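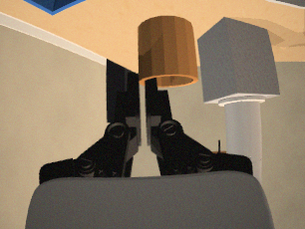
Tan-orange tabletop, brown cylinder, gray block.

I've had the Undon dining table since August and I still like it, mostly! I went back and forth between this one and the Moulin, which costs 100 dollars less but has those splayed legs I kept kicking in the store. Assembly took me 2 hours (the Allen key they give you is tiny, use your own). One leg wobbled until I tightened everything again the next morning.

The finish has held up great against coffee and my kid's markers, though hot mugs leave a faint ring if you forget a coaster. Seats four easily, six if everybody gets along. My one real gripe is the delivery fee from Bodgate, which I didn't see until checkout. Wait for free shipping if you can. I'd buy it again, and I'm already eyeing the bench.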